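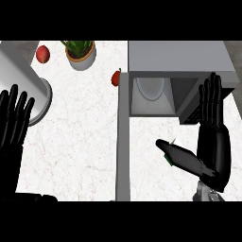
The visit to the Zurnilari test facility was arranged after the October contact incident on Line 2, in which a two-armed kitchen unit closed its right hand against an oven housing and did not release. Our group was received by Ifeoma Sani, who heads the safety office, and by Aminu Shehu, who is responsible for the control software. The purpose was to see how the facility investigates a fault of this kind, to review the changes made since, and to report back to the member sites that run similar equipment. Much of the morning was spent on the simulated counter, where the right hand stands against the opening of the gray appliance and the left is out over the marble near a large white cylinder. Mr. Shehu used this layout to explain the facility's main concern, namely that a hand at an appliance opening has very little room to back out in any direction but one.

Arrival and site rules

The group signed in at the front desk on Tuesday at 8:30 a.m. and was given a short safety talk before entering the work area. Visitors were asked to leave bags and loose scarves in the lockers. Safety glasses were handed out, although they are required only in the physical test hall. The talk covered the location of the stop buttons, the meaning of the floor markings, and the rule that no person crosses the yellow line while the drive power is on. We noted that this last rule was stated three times by three different staff members in the course of the day, and that it was also printed on the visitor badge.

The facility occupies two floors of the former Tijani cold store. The ground floor holds the physical test hall and the repair shop. The simulation rooms, offices and a small training room are upstairs. The stairs are steep and the elevator was out of service at the time of the visit. Members planning to attend with equipment should call ahead.

Account of the incident

Ms. Sani gave the account from the written record, a copy of which was passed around and collected again afterward. The unit had been set to place a dish in a countertop oven and withdraw. The arm reached the opening, and the hand met the lower lip of the housing earlier than the plan allowed for. The control software treated the contact as the expected touch of the dish on the oven floor. It therefore moved on to the next step, which was to press down lightly and open the fingers. As the fingers were already against the metal, they could not open, and the arm continued to press.

The force limit should have ended the motion at this point. It did not. The limit had been raised the week before for an unrelated trial involving heavy pans and had not been set back. An operator used the stop button after several seconds. No one was injured. The oven housing was bent along the front, two fingers of the hand had to be replaced, and the wrist was sent back to Resilar, the supplier, for inspection.

The group asked whether the raised limit had been recorded. Ms. Sani replied that it had been entered in the trial notes but not on the sheet used at shift handover, and that the incoming operator had no reason to consult the trial notes. She described this as the more serious finding of the two. We agree with that view, and it is reflected in our recommendations.

The stop itself also raised a point of interest. When the button was pressed, the brakes held the arm exactly where it was, with the hand still bearing on the housing. Staff then had to decide how to free it. The procedure in force at the time said only that the arm should be "returned to home," which would have drawn the fingers sideways across the bent edge. The shift lead chose to wait for the repair staff, and the arm was released by hand joint by joint. Freeing it took longer than any other part of the event.

Simulation room

The simulation work is carried out under the project name Beso. After the incident the team rebuilt the oven task in simulation and ran it 974 times with small changes to the position of the oven, the height of the hand and the point at which contact was reported. Mr. Shehu explained that the first 400 runs used the software exactly as it stood on the day. The early contact was mistaken for the dish touching down in 31 of those runs. In every such case the software went ahead with the pressing step.

The remaining runs used the revised software. The main change is that a contact is now compared with the height at which it was expected. If the two do not agree, the arm stops, reverses along the path it came in by for a short distance, and waits for an operator. The wrong reading did not occur in the remaining runs. Mr. Shehu was careful to say that the simulated housing does not bend, and that the simulation cannot show what a hand does once metal has given way beneath it. For that reason the same checks are repeated in the hall at reduced speed.

The group was shown a number of counter layouts. Everyday items are placed around the appliance so that the arms do not work over a bare surface. In the layout described at the start of this report there is a potted plant at the far edge and a red apple next to it, with a smaller red fruit close to the upright gray panel. One of our members asked whether the software would treat a touch against the smaller fruit in the same way as a touch against the panel. The reply was that, at present, it would. Any contact at an unexpected height leads to a stop, and no attempt is made to identify what has been touched. The team prefers to accept a larger number of unneeded stops until the new check has been in use for a full season.

A question was also put about the idle arm. During the October incident the left arm had continued its own task for a short time after the right had met the housing. Under the revised software a stop on either side holds both. This was shown to us on screen and later in the hall.

Physical test hall

After lunch the group moved to the ground floor. The damaged oven has been kept on a shelf beside the test bay with a tag bearing the incident number. The bend in the front is smaller than most of us had expected from the written account – perhaps the width of a pencil at its deepest point – but the door no longer closes.

The staff carried out four demonstrations at reduced speed. In the first three, the oven had been moved toward the arm before the start, so that contact would come early. The arm stopped each time and reversed as intended. In the fourth, an operator pressed the stop button while the hand was in the opening, and the staff then followed the new release procedure. This calls for two people, one at the control panel and one beside the arm, who confirm each step aloud. The release was completed without difficulty, though the person at the arm had to lean well over the counter to reach the brake switch. Ms. Sani acknowledged that the switch is poorly placed and said that Resilar has been asked to supply a longer lead.

The force limit is now shown on a display above the bay in figures that can be read from the yellow line. It goes back to its default setting whenever the drive power is turned off. Raising it requires a key held by the shift lead. The key was in its cabinet during our visit and the log beside it was up to date.

Matters still open

The inspection report on the wrist had not been received. Until it arrives, the facility cannot say whether the force sensor read correctly during the incident, and this leaves part of the account unconfirmed.

The handover sheet has been revised, but the older version was still in use at one bench in the repair shop. This was pointed out and the old sheets were removed while we were present.

The facility plans a further 200 runs with the appliance turned at an angle to the counter. The results will be shared with members on request.

Recommendations to member sites

Sites running two-armed units near ovens, cabinets or other openings should check their current force limits against the default and record the result. Any temporary change should appear on the handover sheet as well as in the trial notes.

Each site should have a written procedure for releasing an arm that has been stopped while in contact with a fixed object. The instruction to return to home should not be used for this purpose.

Operators should practice the release with the power off before they are asked to carry it out on a live unit. The facility has offered places in its training room for this, and requests may be sent to Ms. Sani's office.

The group thanks the staff at Zurnilari for their time and for allowing the incident record to be read in full.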